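Filed under: Grants and Projects / Progress Reports

Gatholm Household Chores Study
Second progress report to the Wenar Fund
Prepared by Arturo Marino
Oct 22, 2018

The period covered by this report starts in August, when the first payment came through. The question we were funded to look at is whether a two-armed machine can take on ordinary chores at home and in a small shop, at a speed and error rate a person would put up with. The short answer at this point is that it can do parts of several chores and all of very few.

We planned 700 trials for the year and have completed 152. That is behind schedule. Most of the lost time went into setup between trials, which we had badly underestimated. Putting a table back the way it was before each attempt often takes longer than the attempt.

Four chores are in the test set: folding hand towels, sorting small parts into bins, restocking a shelf from a box, and clearing a table after a meal. Sorting is the strongest. When parts are spread out and hard-sided, the gripper picks them up with few drops. When they are piled up, the success rate falls off sharply, and we have stopped reporting the two cases as one number. Towel folding is slow. The first fold is usually fine, and the second fold tends to undo it.

Shelf restocking works for boxes of one size. Patrício, our partner store, sent us a mixed case of the goods it puts out on a normal morning, and the bags and pouches in it could not be placed upright at all. The store manager's view is that a machine which handles boxes only would still save her staff some time, but she would want it to work unattended, and we are not close to that. Someone has stood within reach of the stop button for every trial so far.

Table clearing was moved to the end of the period. We ran a few attempts with plastic cups and plates and none with glass. 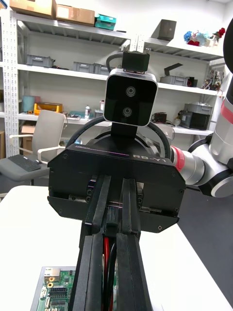 Cables have been the largest source of stoppages. A run that catches or pulls on a joint ends the trial, and the arm then has to be brought back to its start position by hand. We rerouted the worst of them in August and lost fewer trials afterward, though I would not call it solved. The other repeat problem is reach. Anything at the back of a deep shelf is out of range unless the base is moved, and moving the base means the cameras have to be checked again.

The Pumenmont software was installed on the main computer and does what we needed for logging. It saves the joint data and video together, so a failed grasp can be looked at the same afternoon. Going through the failures has been useful — almost 6 in every 10 came from the grip itself, and the rest from planning or from things being out of view. That has changed how we want to spend the remaining equipment money. The original budget had it going to a second set of cameras. I would like to put it toward finger pads in different shapes and materials instead, and I am asking for approval to move that line.

Staffing is unchanged. Spending is under plan by the amount set aside for the cameras. There were no injuries and no damage beyond a cracked tray.

For the next period we will finish the sorting trials first, then run restocking with the mixed case under the same rules as before. Towel folding will go on with one towel size only. Table clearing with glass stays on hold until the drop rate with plastic is lower. A revised trial schedule is attached — it assumes the setup times we have now.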